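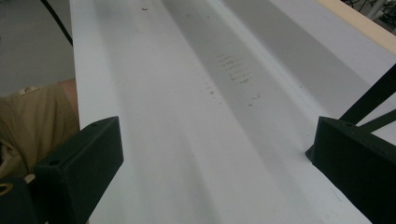 View from the hand-held gripper over a white channel, with both fingers visible at the lower edge.

Grallo has released version 19 of Hirkico, its toolkit for turning hand-held gripper recordings into training data for manipulation policies. The release replaces the pose tracker and changes how low-texture footage is handled.

Earlier versions estimated camera motion from image features alone. On pale, evenly lit surfaces the tracker often found too few points to hold a fix, and the affected segments were dropped during export. Version 19 combines sparse features with inertial data and masks out the gripper fingers before matching, so that static pixels no longer pull the estimate toward zero motion.

Grallo tested the tracker on 883 recordings, among them a set made over plain white surfaces. The share of recordings rejected for lost tracking fell from 15 percent to about 4 percent. Most of the remaining failures involved fast rotation close to the work surface. Shadow edges that move with the operator are still a known source of drift, and the release notes list this as an open issue.

The planner interface, Romer, is unchanged apart from a new field that carries per-frame pose confidence. Policies trained on older exports will load without conversion. Karunaratne, the separate labeling tool, needs an update before it can read the new field.

Processing a one-minute recording takes 14 seconds on the reference workstation, slightly longer than before. A patch for multi-camera rigs is planned for June.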